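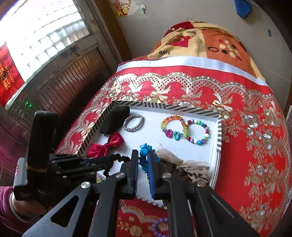

Visit report: the Putelis laboratory open afternoon, Sanitz

14 shares | 3 comments

The Putelis laboratory opened its doors to outside visitors on 2022-06-09. I went because our own group is planning a manipulation project for next year and we wanted to see how others gather demonstrations without tying up a robot all day. These notes are for the colleagues who couldn't travel.

The laboratory is on the second floor of an old printing works, ten minutes on foot from Sanitz station. Visitors signed in at the goods entrance and went up by the stairs, as the lift was being serviced. We started with a short talk, then saw the replay room, and finished with a long question session that overran into the coffee.

The subject of the day was a method they call Holtovlow. Demonstrations are recorded with hand-held grippers. A person holds a gripper by the handle, works the trigger and does a small task, while a camera on the tool records what the fingers meet. The jaw opening and the movement of the tool are stored with the video. A policy is then trained on the recordings and run on an arm that has the same fingers fitted to it.

None of this is new in outline, and the speaker said so. What they wanted to test was a narrower question. Does it help to record in people's homes, with the things already lying around there, or would the same number of recordings at a laboratory bench do just as well?

The task was picking small accessories out of a tray and putting them back in a different spot. Hair bows, scrunchies and beaded bracelets are awkward for a two-finger gripper. A bracelet rolls or folds. A scrunchie squashes until the pads are nearly touching, and the jaw reading then tells you very little about whether anything is held. Lace and frayed ribbon hide the outline of the thing underneath.

Recording took place during May. The home set has 1,221 demonstrations, and the bench set was made to match it in number. Each home session was planned as a 22-minute block with a break after it. The people recording were told to move at a normal pace and not to repeat a grasp that had gone wrong, so the failed attempts are in the data too, with a label.
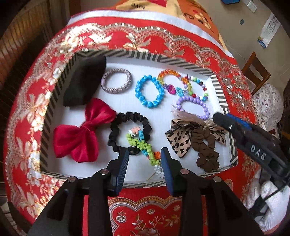 Reading time: 5 minutes

Sessions are done with one gripper or with two. In the two-gripper sessions at the tray, one tool goes for something long, such as the braided keychain, and the second comes in from the side. The second tool can be in the hand of another person. I asked whether this mixes up the two streams, and was told that each tool keeps its own record and they are lined up afterwards by a clap of the jaws at the start. If the clap is missing, the recording is dropped.

A good part of the talk was about the surface under and around the tray. At the bench this was plain grey. In the homes it could be anything, and they had not asked anyone to clear up or to change a tablecloth. A red cloth with gold flowers and scalloped borders is a hard background for a red satin bow, and a striped tray wall gives strong edges that a network can easily learn to rely on. The group had worried about the second point in particular. Their check was to blank out the tray walls in a held-out portion of the video and see whether the predicted grasp point moved. For the policy trained at the bench it moved a good deal. For the one trained on home recordings it moved much less.

The main result is easy to state. On items and trays seen in training, the two policies came out level. On new items placed on a new cloth, the home-trained policy completed 92 of its trials and the bench-trained policy 14, with the same number of trials for each. I asked for the failures to be shown as well, and they were. Most of the bench policy's failures were early ones. The gripper came down beside the item and closed on nothing. The home policy failed later, usually by letting a bracelet slip off one pad while lifting.

I would treat the gap with some care. The arm, the cloth and the new items were all chosen by the same people who made the recordings. They said that another laboratory will repeat the test with its own items in the autumn, and the figures may come down.

We then watched the arm for half an hour. It is slow. Each pick took longer than a person would need, and an operator stood by with the stop button throughout. It handled scrunchies well. It was poor with anything flat and glossy, and one hair clip had to be retrieved from under the bench.

A few practical points I wrote down:

The finger pads are ridged, and they wear. Worn pads change the grasp, so they are replaced on a fixed schedule and the change is logged.

Daylight from a window is left alone. Sessions are not stopped when the sun comes out.

Items are swapped between recordings, and the position of everything else in the tray is allowed to shift.

Layering is encouraged. A bow on top of a scrunchie, or two bracelets overlapping, gives the policy practice at choosing which thing to take. 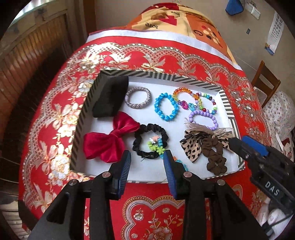

Software and file handling

The recordings are processed with a set of scripts called Onyshchenko, written in the laboratory. It lines up the streams, cuts them into single grasps and flags any stretch where the tracking was lost. We were shown it on a laptop at the back of the room. The flagging is strict, and they lose more home recordings than bench recordings because of patterned blankets and cloths that repeat, which confuse the tracking. They have not solved this. For now a person looks at each flagged stretch and decides.

The scripts will be released when the paper is out. The video will not be, at least in full, because it was taken inside homes. A reduced set with the background masked is being prepared, and groups can ask for it by letter.

Questions from the floor

Someone asked about weight. The tool gets tiring with the arm held out, and that was the reason for the short blocks. Another visitor asked whether gloves matter. They are optional, and the hand is behind the jaws anyway, so the policy has little chance of learning anything from it.

I asked about cost, and the answer was that the tools are cheap and the time is not. Sorting and labelling took longer than recording did.

For our own project I suggest we borrow two tools for a fortnight and try them on the cutlery task before we order anything. I have the contact address and the handout, and both are in the shared folder under Sanitz.

Share this report | Comments (3)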